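Tralatmont workshop: progress report on the wire sorting
2025-09-19

Dear Annelies, 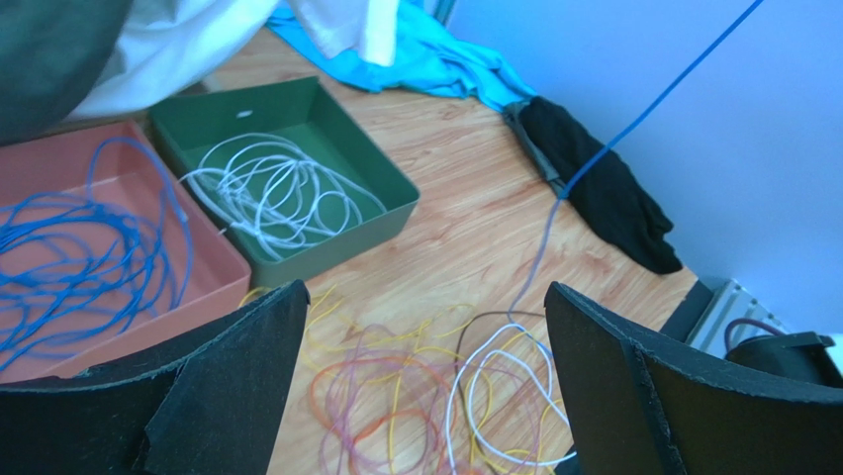 We're well into the wire now, and it's going so nicely! Blue goes in the pink tray, white in the green one, and the mixed colors (yellow, red, brown, plus more white) get pulled apart on the floor, where there's room to spread out. Teun has labeled 22 coils since July, and Ayman wrote up a one-page guide for the new group.

Of the 500 you granted us, we've spent it all on trays and shelving. Two shelves still need brackets, which Floor is picking up Monday.

Arwel Mathias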